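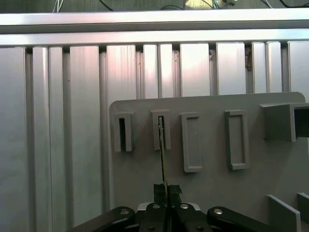
3.2 Fitting the tool panel and putting tools away

The Gurkex tool panel is a light gray plastic board with a row of slot holders on its face. It mounts on the aluminum profile wall of the bench and keeps long, flat tools upright and within reach. Read this section through before you start. You need 12 bolts and slot nuts, a hex key, and a spirit level.

Mounting the panel

1. Clear the profile wall where the panel will go. Wipe chips and dust out of the grooves.

2. Slide the slot nuts into the grooves and space them to match the holes in the panel.

3. Hold the panel against the wall with the rounded corners at the top. Start all the bolts by hand before tightening any of them.

4. Check that the top edge is level, then tighten the bolts from the middle outward.

Caution: Do not overtighten. The panel is plastic and will crack at the bolt holes. Stop when the bolt head sits flush and the panel no longer moves.

Putting a tool into a holder

1. Pick a holder that suits the width of the tool. A strip that has to be forced belongs in a wider slot.

2. Turn the tool so that its flat faces line up with the sides of the slot.

3. Bring the tip to the opening and let it enter before you push. If the tip catches on the rim, back it out and line it up again.

4. Slide the tool in until it stops, then let go. It should stand without leaning.

Note: Always use the same holder for the same tool. Labels for the holders are in the small bag packed with the bolts. Stick them on the panel next to each holder, never over a slot.

Caution: Sharp-edged tools must have their guards on before they go into a holder. A bare edge shaves plastic from the inside of the slot, and the tool will sit loose from then on.

Care

Brush out the slots every 2 weeks with the narrow brush. Use a damp cloth for the face of the panel. Do not use solvents or oil.

Check the bolts after the first 3 days of use and again each January. If a holder comes loose from the panel, take it out of use until it has been refitted. Holders can be replaced one at a time (see 3.4, Spare parts).

Panels supplied by Maes before the current version have a different hole spacing. To fit one of these, order the adapter strip from the Wamville parts desk, attention Rianne Baert, and give the number printed on the back of the panel.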